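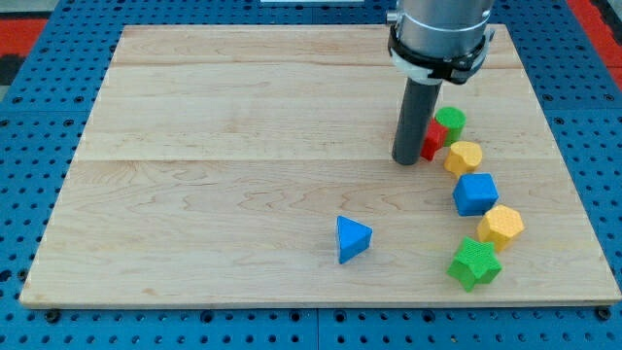 What does a kid need to know before joining a robotics club?

How to take turns and how to read a tape measure. Everything else gets picked up along the way, usually from another kid, and usually faster than I'd like to admit.

I went along to the Grevow Robotics Club expecting to stay for an hour. I stayed until they turned the lights off, and then I stood in the car park talking to a bunch of parents about gearboxes (I do not own a gearbox). The club meets in the old metalwork room behind the high school, on Fridays after the last bell, and it smells of sawdust and salt and vinegar chips.

There are 14 students on the roll this term, from Year 7 up to Year 11, and they're split between two teams. One is called Zasska and the other is called Agudelo, and please don't ask me where the names came from, as I got a different story from every single person I asked. Both teams are getting ready for the Grisow Challenge in August, and both are completely sure they're going to win it.

The challenge sounds so easy when they explain it! You get an arm, a board and a handful of coloured plastic blocks, and your program has to put the blocks where the judges want them. The task card might say a straight line, or a curve, or everything sorted by colour, and you don't see it until the morning. Each run is worth up to 100 points. You lose points for knocking something over, and you lose a lot of points for touching the arm with your hands while it's going, a rule that has apparently caused tears.

So I sat on a stool and watched them work, and it's slow, lovely stuff. The arm comes down from above with a long dark tube on the end of it, and the blocks are cheerful little things in green, yellow, red and blue. There's a star and a heart and a cube, and a green cylinder that everyone seems to have an opinion on. One of the Year 8s told me she hates the heart. "It's got no proper sides," she said, and then she went back to her laptop and didn't speak to me for ages.

I think I get it now, though. A cube is a friendly sort of shape, you push on a flat face and you've got a fair idea of what's coming. A heart has that curvy top and the pointy bottom, and if you nudge it a bit off centre it can swing around and face the wall. The Zasska kids have a whole page in their team notebook about it, with arrows. The Agudelo kids say their method is better and wouldn't show me their page at all.

What I loved most was how much of it happens away from the machine. They draw the board on grid paper first. They cut out paper shapes and shove them around with a pencil, making arm noises (yes, the Year 11s too). Then someone types up the moves, someone else reads them back out loud, and only after that do they get their turn at the table. Each team gets 12 minutes before they have to swap, and the kitchen timer they use has the most horrible ring I've ever heard in my life.

I asked the coach how much she helps. She teaches maths the rest of the week and says she came to this knowing nothing at all about robots, so for the first year she mostly unlocked the door and bought the chips. These days she'll answer a question with another question, and the kids roll their eyes and then go and work it out. I saw her do it over a minus sign. It took three of them a good chunk of the session to find it, and the whoop when they did brought someone in from the art room next door to see if we were all okay.

Money is tight, as it always is with these things. There's a sausage sizzle coming up to pay for the bus, and a couple of the older students have been fixing bikes on weekends and putting what they earn towards entry fees. If you've got spare grid paper lying around at home, they go through it at a frightening rate and would be very glad of it.

New members can start any time in the term, no experience needed, and you can come and watch a session before you decide. Wear closed shoes. If you end up sitting near the Agudelo bench, don't look at their notebook, they will shut it on your fingers.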